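Looking after painted shelves and worktops

Painted surfaces in a kitchen or utility room take more knocks than most people allow for when they pick the colour. A decent paint job should last nine or ten years with ordinary care. Most of the damage is done in the first month, when the paint feels dry but has not fully hardened.

Before you paint

Wash the surface with sugar soap, even if it looks clean. Grease near a cooker travels further than you would think, and paint will not hold on to it. Rinse twice and leave overnight.

Sand with 120 grit, then 180. Wipe off the dust with a barely damp cloth and let it dry. Fill screw holes and dents at this stage. Two thin layers of filler shrink less than one thick one.

Knots in softwood need knotting solution or they will show through as brown rings by the following summer. Give them two coats.

Putting the paint on

Use a short foam roller for the flat parts and a brush for the edges. Do the edges first. A litre tin is enough for a run of shelves with some left over for touching up, so write the colour and the room on the lid.

Leave the full time between coats. If the tin says six hours and the room is cold, give it twelve. Paint put on over a soft coat will wrinkle and there is no fixing that except sanding back.

The first month

Keep heavy things off for a week if you can. After that, put felt pads under anything that stays in one place, such as a bread bin or a radio. Bare rubber feet are the worst – they can stick to new paint and leave marks that will not wash out.

Do not use spray cleaner yet. Warm water and a soft cloth will do.

White surfaces

White shows every scuff, and along the front edge it shows them sooner. Wipe that edge when you wipe the top. For black marks from pans, try a paste of bicarbonate of soda and water, rubbed gently with a fingertip. Test it somewhere out of sight, as it can dull a gloss finish. 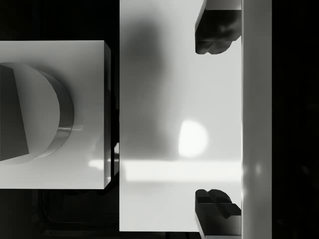 Touching up chips

Clean the chip, sand it lightly with 240 grit and dab on primer with a cotton bud. When that is dry, build up the colour in thin dabs. An artist's brush is better than a decorating brush for this.

Old paint yellows a little, so a fresh patch may look too bright at first. On a front edge it is often quicker to repaint the whole strip from corner to corner.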